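Housekeeping Practice, Unit 5: Stripping and Checking the Bed

Clear the bed before any linen goes on. Phones, tablets and chargers go on the nightstand — never under the pillow. Check the side panels for dust.
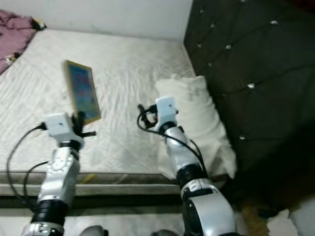 Smooth the quilted top by hand from the headboard down. Wrinkles left in the cover will show through a thin sheet. Wipe a tufted headboard with a dry cloth, working into each dip.

Reading for October: Matgate handout, section 2.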